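Subject: Re: [henare-kitchen] Zip bags for the play veg

On the Henare list, Kianoush Soltani wrote:

> Hi all, I'd like us to move the toy vegetables out of the baskets and into clear zip bags before October. Plilari do a pack of 30 for the price of one decent basket. The children can see what's inside, the sets stay together, and we stop finding carrots under the radiator. Any objections?

A few, Kianoush, yes.

I do see the appeal of a set you can pick up in one go. My trouble is with "the children can see what's inside". I can see what's inside if I hold it flat and look for a bit.
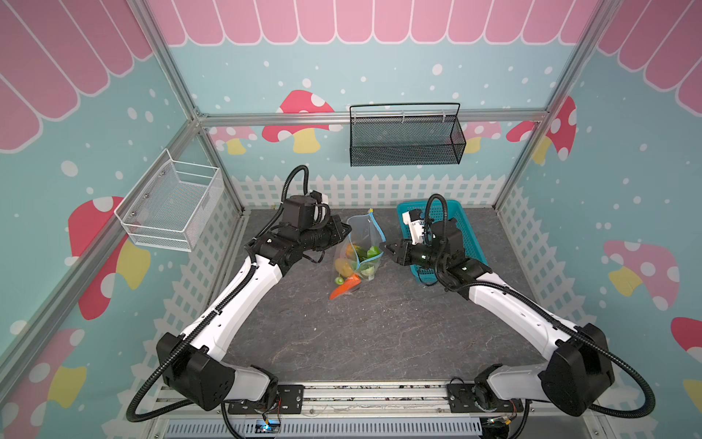
The carrot I'd know anywhere. The cloudy plastic over that yellow one on the left does it no favours, and I'm a grown woman with glasses on. I doubt a three-year-old will stand there working it out before tipping the lot on the floor.

Then there's the zip. The sliders are small and yellow, and I give them a fortnight. We had Trivex bags for the jigsaws, and by spring more than 62 pieces were living in the lost tin because the bags had been left gaping. Plilari may well be better made. I'd want to see one after a month with our lot before ordering 30.

What I'd keep, and why:

- The teal basket, for anything in daily use. The aubergine sits across the top and you can grab it. No lid, no slider, no adult needed. A bag can go next to it for the odd bits, if we must.
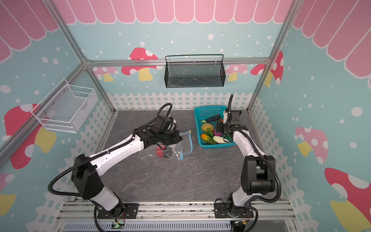

- The two wire baskets, the black one and the white one. They're up off the table and you can see through the mesh.
- Bags for lending only. If a set goes over to Flitgate for the afternoon, fine, zip it up and write the contents on a label.

As for carrots under the radiator, they got there from the table, so I can't see what storage has to do with it.

Could we try 4 bags first? If they're still closing properly by half-term I'll drop it. I'd also like to know who is going to wash them, as I remember how that went with the paint pots.

Kianoush, do you still have the Plilari receipt, and do they take back opened packs?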